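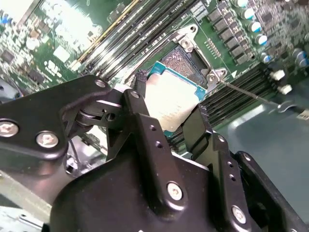 On the Ullik list, the reply came back within the hour: a board like that is fine to buy used as long as you look in the socket before any money changes hands, and then look again at home with a flashlight.

I took that advice, and I promised I'd write up how the rebuild went, so get a cup of coffee. It's a long one.

First, the message that got me going, from back in October. I'm pasting most of it in so the newer folks don't have to dig through the archive:

> I've got the old office machine on the bench again and I'm about
> ready to pitch it. It boots maybe one time out of three. When it
> does boot it sees half the memory. I've swapped the sticks around
> every way I can think of, and I've swapped the power supply with
> the one out of the garage computer. No change.
>
> The processor was fine last spring. I'd hate to buy a whole new
> setup when the case, the drives and the memory are all good. Has
> anybody here put a used board under an old processor? How do you
> move the chip without wrecking the pins? The last one I did had
> the pins on the chip itself and you could straighten them with a
> mechanical pencil. These new sockets scare me.
>
> Also, do I have to clean ALL the old paste off, or just the lumps?

OK! So the answer to the last question is all of it. I know some of you said a thin film left behind doesn't matter, and maybe it doesn't, but the old stuff on mine had gone like dried toothpaste and I wanted it gone. I used the Purarix wipes that somebody here recommended (the ones in the flat packet, not the tub, the tub ones leave fuzz). Took me four wipes for the chip and another three for the bottom of the cooler. Do the cooler while you're at it, because mine looked clean until I tilted it toward the window and it very much was not.

One thing I did wrong: I started wiping from the middle out and pushed a ridge of gray goo right over the edge of the metal lid. Start at the edges and work in. I had to go along the sides of the little green part with a cotton swab, holding my breath the whole time.

About the board. I picked it up from Lemaire, the surplus place out past the fairgrounds. It's got memory slots on both sides of the socket, way more than I'll ever fill, and I did have to shuffle my sticks around to match what the manual wants for a single processor and a half load of memory. If you have one of these with two banks, please read that page of the manual! I skipped it, got a beeping black screen, and spent most of an evening blaming the seller. Four sticks, two on each side, in the slots farthest from the socket first on my board. Yours may be different. Read the page.

Now the chip. I practiced on the dead board first, opening and closing the lever with nothing in there, and I really recommend that if you've never done it. The lever has more spring in it than you'd think. Push it down a little, slide it out from under its tab, and keep a finger on it while it comes up. I let go of mine on the first try and it whacked the cooler bracket. Then the metal frame lifts and you've got all those tiny contacts staring at you.

Those contacts are what everybody warned me about and they were right. Don't touch them, don't blow on them, don't dust them with a paintbrush (I was considering the paintbrush). I looked at them with a flashlight from the left, then from the right, then from the front. When they're all good they shine the same way, like the nap on a piece of velvet. A bent one shows up as a speck that's brighter or darker than the neighbors. I thought I had one for a bad couple of minutes and it was a crumb. I got it out with the corner of a sticky note, barely touching it. I'm not telling you to do that. I'm telling you I did it.

Find the corner mark on your chip and the matching one on the socket or the board before you pick anything up. Write it on a scrap of paper if you're like me and forget which way is up once you've got something delicate in your hand. Hold the chip by its edges, flat over the socket, let it down straight, and that's it. No pushing. If it's sitting right it won't rock. If it rocks, lift it straight back up and check the notches again. Don't slide it around looking for the spot.

Closing the lever takes a real push and it makes a creaky noise. I hated that noise. It's normal, I asked here and got 8 replies saying so, thank you all.

Paste: I used a blob the size of a pea, the Restisance stuff, and screwed the cooler down a little at a time, corner to opposite corner. No torque driver, just stopped when the screws stopped.

And it boots! It has booted every time for 7 days. It sees all the memory. I ran the memory test overnight with no errors, then copied 660 gigs of family pictures off the old drives just to give it something to chew on. The fan's louder than I'd like and I haven't sorted that out yet. I think there's a setting for it buried in the setup screens, so if somebody with one of these server-type boards knows where the fan curve lives, please holler.

A few leftovers:

The total came to a bit more than 200 bucks with the board, paste, wipes and a new case fan I didn't need.

To whoever asked whether the standoffs lined up: all but one. I took the odd one out of the case entirely so it couldn't touch the back of the board. Check for that before you put the board in, since I found it after and had to undo nine screws.

Save the plastic cover from the socket. Mine's taped inside the case door. If I ever sell the old board for parts I'll want one for that too, so if anybody has a spare in a drawer, I'll gladly pay the postage.

I still have about half a packet of the wipes and most of the tube of paste. They're free to anyone on the list who's doing one of these this winter. Just write me off-list with your address and I'll stick them in an envelope.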